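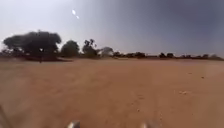
Demonstration ground, view from the vehicle toward the tree line.

PRE-DEMONSTRATION SAFETY CHECKLIST
Jelldale Open Day, March 2026
Outdoor ground vehicle, unit 545
Inspector: Maysoun Farah
Demonstration lead: Do-yoon Nam

1. Driving surface inspected on foot
Satisfactory. Bare, sandy ground with shallow ripples and old marks. Small debris to be picked up before the first run.

2. Driving area marked
Action required. There are no painted lines or path edges on the ground. Flags to be set out by Bit-na Seok.

3. Visitor line set back 40 feet
Satisfactory. Visitors are not to stand under the large tree during a run -- the shade there makes a person hard to pick out.

4. Emergency stop, handheld and on vehicle
Satisfactory. Both tested 3 times.

5. Speed limit set to walking pace
Satisfactory. Setting locked by the demonstration lead.

6. Visibility
Acceptable. Haze over the trees. Runs are to be suspended if the spotter loses sight of the far flags.

7. Radio check, lead and spotter
Not completed. The spotter's handset was charging. Repeat before visitors are admitted.

8. First aid kit and drinking water
Satisfactory. Kept at the Brivenau tent.

Result: approved subject to items 2 and 7.
Copy to Jocelyn Dimaculangan, Visitor Services.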